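Badineo Surgical Skills Center, Trinddale
Joint Staff Consultation Group on Automated Suturing

Minutes of the meeting held 2024-07-01, Seminar Room, Drarngate Building

Present: the chair (head of skills training); the lead for instrument preparation; two bench technicians; two staff representatives; the manager of the Moges project; the human resources adviser; the center's safety officer.
In attendance: a minute taker from the administration office.
Apologies: the head of purchasing.

1. Minutes of the previous meeting

The minutes were accepted with one correction. Under item 4, "pad preparation staff" should read "pad preparation and bench staff." The corrected version will be placed on the shared drive.

2. Matters arising

The request for anti-fatigue matting at the console stations has been approved and the order placed. The request for a second sink in the preparation room remains with the building owner. The staff representatives asked that the delay be recorded, as the request was first made last year.

3. Report on the Moges project

The project manager reported that the Moges work is now running on the main bench in two sessions each working day. The purpose remains to have robotic instruments carry out interrupted stitching on synthetic tissue pads, so that bench technicians spend less of their time preparing sutured pads for courses and for equipment checks. To date 269 pads have been logged under the project. The budget for the year allows for 800.

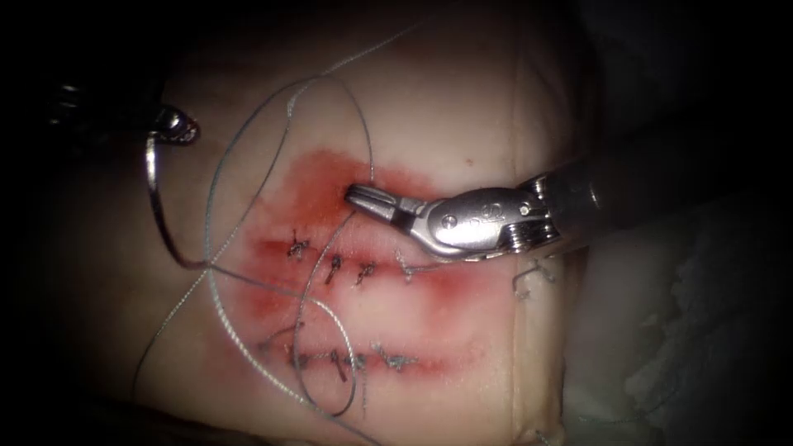
The manager stressed that the number of pads logged should not be read as a measure of staff time saved. Each session still requires a technician to fix the pad, load the needle and suture, watch the whole run, and sort out the thread when it catches. Technicians reported that handling of long suture is where they are most often called upon. One technician asked that the time spent on this be logged separately from setup, so that it does not disappear into the general figure. This was agreed.

The lead for instrument preparation noted that instrument cleaning has increased, and that the present schedule was written before the second daily session began. The schedule will be revised.

Action: project manager to add a separate line for thread handling to the session log.
Action: lead for instrument preparation to circulate a revised cleaning schedule.

4. Changes to job duties

The human resources adviser presented a draft duty statement for the role of bench technician. The draft adds three duties: supervision of automated runs, first-line inspection of instruments, and grading of finished pads. It removes the weekly quota of hand-sutured pads.

The staff representatives welcomed the removal of the quota but did not accept the draft as it stands. Their concerns were that supervision is described as a "light" duty, that no change in pay grade is attached to grading, and that technicians could lose their own suturing skill if they no longer practice it. Both technicians present supported the last point. The chair agreed that the word "light" should be deleted and that hand suturing time should be protected in the schedule. The question of pay grade is outside the authority of this group and will be referred to the center's management. 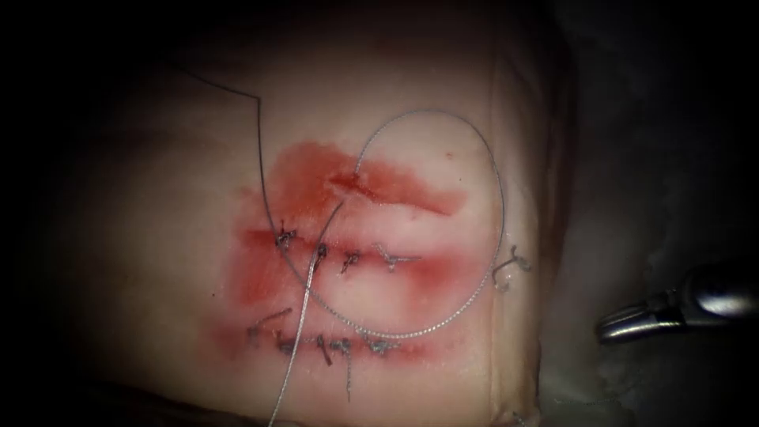 Question from a staff representative: Who decides when a run is to be stopped, the technician on the bench or the project team?
Response from the chair: The technician on the bench decides. No permission is needed from the project team, and a stopped run will not be counted against the technician or the shift.

The group asked that this response be included word for word in the duty statement.

Action: human resources adviser to issue a second draft within July.

5. Grading of finished pads

The group discussed whether pads stitched by the instruments should be graded on the same form as pads stitched by hand. The present form covers spacing, knot security, tail length, and edge alignment. It was felt that a single form would be fairer and would let course instructors compare results. The safety officer asked for a box to record needles accounted for at the end of each session, and this was added without objection.

The project manager proposed that close-range views from the instrument wrist be kept with each graded pad. The staff representatives had no objection to views of the bench, provided they are not used to assess individual technicians. The chair confirmed that they will not be. A written statement to that effect will be posted beside the console.
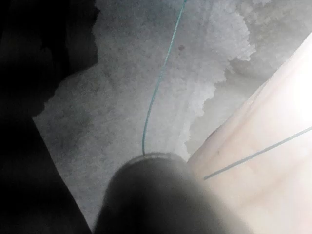

Item 5: close-range view at the gripper fingertip, with a thin teal-green string.

It was noted that some close-range views are soft or affected by glare. Graders should therefore work from the pad itself, with the views kept only for reference.

Action: project manager to post the statement on use of recorded views.

6. Training

A total of 11 staff members have completed the introductory console course. Two have asked to go on to the advanced course, which the center does not offer on site. The chair will look into a shared session with the Drarngate teaching group. A sum of 3,000 dollars has been set aside for travel and course fees. The staff representatives asked that places be offered to part-time staff on the same terms as full-time staff, and this was agreed.
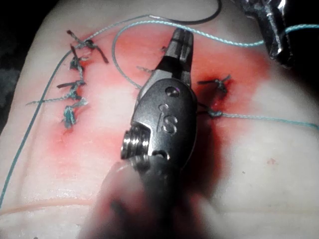 New staff will continue to spend their first month on hand suturing before they supervise an automated run. The technicians considered this essential, on the grounds that a person who has not tied the knots cannot judge a poor one quickly enough to stop the run. The human resources adviser asked whether one month was sufficient for staff with no laboratory background. The period may be extended at the discretion of the lead for instrument preparation.

7. Other business

Storage: used pads are to go in the marked bins in the preparation room and are not to be left in the corridor.

Lighting: a technician reported eye strain when moving between the lit bench and the rest of the room. The safety officer will carry out a check and report in writing.

8. Next meeting

To be arranged once the second draft of the duty statement has been issued. Items for the agenda should be sent to the administration office.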